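## Do I need to book for the Tirstead swap morning?

Nope, just turn up! I open the hall at nine and there's room for 24 tables of seedlings, jars and cuttings – first in, best dressed.

## Is there anything to drink?

Drip coffee, gold coin a cup, and bring your own mug if you can. Tea drinkers, I've got you covered too. 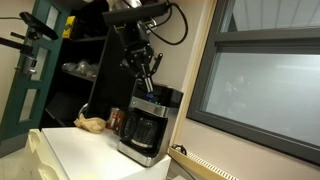
## Can I bring tomatoes?

Yes please, labelled with the variety. Last October I took home 15 mystery plants and they were all zucchini.

## Who do I ask about parking?

Daryna Hrynyshyn, at the side gate.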